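Packing help wanted, March start, Loltent workroom

Two people needed for the Katimum gift bag run. 1,290 bags to fill, fold, box. Mornings, 8 to noon, till its done. Paid by the hour, same rate for both spots, ask when you write.
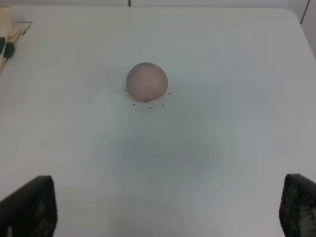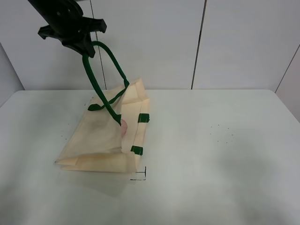 Work is simple but fussy. Each bag gets one ball and one printed card, then the bag is folded flat and stacked. Bags are the thin cream kind with the dark green handles, they crease if you look at them wrong, so you need patient hands and a clean table. Balls come to us in bulk from Nkuna and have to be looked over one at a time. Streaks in the pink are fine, dents are not. Both handles up before anything goes in, otherwise one gets trapped in the fold and you start over.

You stand most of the shift. Stools if you want one. Room is warm enough, bring your own lunch or coffee, small fridge in the hall. No experience needed, but if you did the Clirnus boxes with us say so, you go to the top of the list. No long nails please, they snag the fabric. Must be 18 or over and able to lift a full carton on to a shelf.

To apply: short note to Marlene Bastos, Loltent, room 226. Name, phone, which mornings you can't do. No resume neccessary. Can start right away = big plus.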